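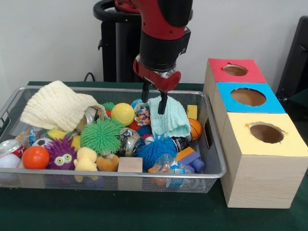
Widia to extend mixed household reuse collection to all of Tarkavow

TARKAVOW, July 3, 2018

Widia, the household collection contractor, will extend its mixed reuse service to every collection route in Tarkavow from next January. The service takes small household goods, textiles and drinks cans in a single container, which is emptied at the kerb and sorted at the company's depot on Brandão Road.

The extension follows a trial on part of the eastern side of the town, in which 2000 households were invited to take part. The trial area will remain in service without a break until the wider scheme begins. The full scheme will cover 41 routes.

Accepted items

Residents may place the following in the container: hard and soft toys, balls, towels and flannels, clean bedding, kitchen cloths, drinks cans, and plastic or metal kitchenware. Cans should be empty and may be crushed or left whole. Textiles may be worn, faded or torn, as those unsuitable for further use are sent for fibre recovery.

The service does not accept glass, paint tins, aerosols, batteries, pillows, duvets, carpet, or any item with a mains plug. Battery-powered toys are accepted once the batteries have been taken out. Loose batteries should go to the drop-off point at the depot entrance, which is open during the same hours as the weighbridge.

Containers

Each household on the scheme will be issued with a lidded container of 40 litres. The container has two moulded handles and drain holes in the base. Households in flats with a shared bin store will be given access to a larger wheeled unit, fitted with the same lid seal.

The lid seal was changed during the trial. The first version used a push-fit strip that came away from the rim in cold weather and let rain into the container. Wet textiles add weight to the load, stain other items and cannot be held at the depot for more than a short period. The replacement strip is bonded to the lid and will be fitted to all containers supplied from now on. Households in the trial area that still have the earlier lid can exchange it at the depot or leave it on top of the container on collection day with a note.

Sorting

Loads are tipped on to a flat bed and passed over a screen to remove grit and small debris. Cans are then taken out by magnet and eddy current separator. The remaining material is sorted by hand into textiles, toys and kitchenware, and each stream is checked a second time before baling or boxing.

Textiles are graded by condition and fibre content. Towelling and waffle-weave cloths are kept apart from flat-woven cotton because they are cut for wiping cloth and sold under a separate grade. Knitted garments form a third grade. Any item that is damp on arrival is dried on racks before grading.

Toys are inspected for missing parts, sharp edges and loose fixings. Those that pass are cleaned and boxed for resale. Those that fail are separated by material where this can be done with hand tools.

Records and scheduling

Collections will be planned using Plonditura, the route scheduling software already used by Widia for its garden waste rounds. Crews will record missed containers, wrong items and damaged lids at the kerb. The record is passed to the customer desk at the end of each round, so that a replacement container can be sent out without the resident having to report the fault.

Containers holding items that are not accepted will be emptied as far as is practical, and the wrong items left behind with a printed tag. A container will be left unemptied only where it holds glass, liquid or anything that would put the crew at risk.

Iolanda Mendonça, Operations Manager at Widia, said: "The trial gave us a clear view of what people put out when they are given one container in place of several. The mix is very uneven from one house to the next, and the sorting line has been laid out to allow for that. The main technical problem was water getting in through the lid. We have changed the part and tested it through a winter, and we are satisfied with it."

She added: "We would ask residents not to bag items before putting them in. Bags have to be opened by hand on the line, and this is the slowest step we have."

Collection days

Collections will take place every 2 weeks, on the same day as the existing garden waste round. Containers should be at the edge of the property by the start of the round and should not block the pavement. Assisted collections will carry over from existing services without a new request.

Delivery of containers will start in the west of the town and finish in the north. Each container will be supplied with a calendar, a list of accepted items and a label for the house number. Residents who do not wish to take part may refuse delivery or return the container at any time.

There is no charge for the container or for the collection. Replacement lids are also free.

About Widia

Widia provides household collection, sorting and baling services in Tarkavow and the surrounding villages. It operates the Brandão Road depot and weighbridge.

Press contact

Iolanda Mendonça, Operations Manager, Widia, Brandão Road Depot, Tarkavow

ENDS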